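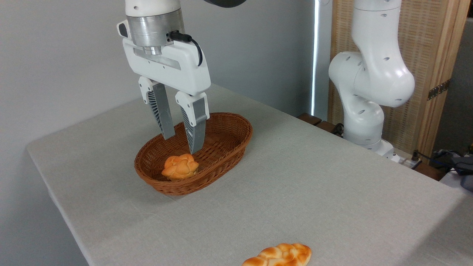 The gripper over the bread basket at the Rinum test bench, with the braided loaf still on the cloth and the second arm folded at the back.

Bread has become the toughest customer at Rinum. The small automation workshop is in the middle of a side-by-side trial of two-finger grippers, and the job it picked for them is one most people do before they are fully awake: take a roll out of a basket, put it down on the table, and leave it looking the way it did before.

Luzius Haslinger, who runs the trial, came up with the bread test in July after a long stretch of picking up blocks. Blocks had stopped telling him much. Every gripper on the shelf could lift one, and the scores bunched up so tightly that there was no good way to choose between them.

"Then I tried a roll from the bakery downstairs and everything spread out," Haslinger said. "One gripper flattened it. Another one got it halfway up and lost it. I was so happy, I went back down and bought six more!"

Two grippers have made it to the current round. One is from Flultell and the other from Gukance, and both use a pair of parallel fingers with flat pads. They take turns on the same arm, running under the same Gasser controller, so that any difference in the results should come from the gripper and its pads. Each one gets 100 attempts with the lobed roll in the wicker basket, then 60 with the braided loaf lying straight on the tablecloth.

The basket is where it gets interesting. A roll sitting near the front of a shallow basket leaves very little room for a finger to come down between the crust and the rim. If the fingers come in too wide, one of them lands on the wicker and the basket tips. If they come in too narrow, they press on top of the roll. The approach has to be right before the fingers start closing, and the shape of the roll changes what "right" means from one attempt to the next. Turn it a little and the pads meet a crease where a moment ago there was a bulge.

The loaf is a different kind of trouble. It is long and twisted, so the spot that looks best to the camera can turn out to be a seam between two strands. Haslinger's team has started aiming for the fattest part of the braid and taking a second look from a lower angle before committing. That extra look adds time to every pick, and the two controller engineers do not agree on whether it is worth it.

Scoring is strict. A pick counts only if the bread is lifted clear, held for 13 seconds and set down without falling over the last bit. Crust damage is judged by eye afterward against photos of the same bread before the run. Any dent that can still be seen after 20 minutes is written down as a fail, even if the lift itself went perfectly. Crumbs are noted too, though they do not affect the score.

Early runs have been fun to watch, and people from the other end of the building have started dropping in with coffee. The Flultell gripper has been gentler on the roll, with its pads closing slowly over the last stretch. The Gukance gripper has done better with the loaf, keeping its hold when the weight shifts toward one end. Haslinger is in no hurry to name a winner.

"Ask me when both of them have done the full set," he said. "Last week I would have told you one thing, and this week I'd tell you the other."

Speed turned out to matter more than he expected. With the closing speed cut in half, the number of dented rolls dropped for both grippers, and the team is now testing whether most of that gain can be kept by slowing down only at the moment of contact. The Gasser controller lets them change that setting between attempts – a small thing, but it has saved a lot of waiting.

The next round, set to begin on 13th November, brings in a second arm. The plan is for one arm to steady the basket by its rim while the other reaches in. That should deal with the tipping, but it gives the planner one more thing to steer around in a pretty tight space, and Haslinger expects a few slow days at the start while the two arms learn to share the table.

After that the menu gets longer. Croissants are on the list, and so is a seeded roll that Haslinger describes as "a nightmare for pads, I can't wait." The workshop will post the full scores on its own page, along with the pad settings used for each run and the list of failed picks, so that others with similar hardware can try the same test at home or in the lab. Any bakery will do, he said, as long as the bread comes from the same batch.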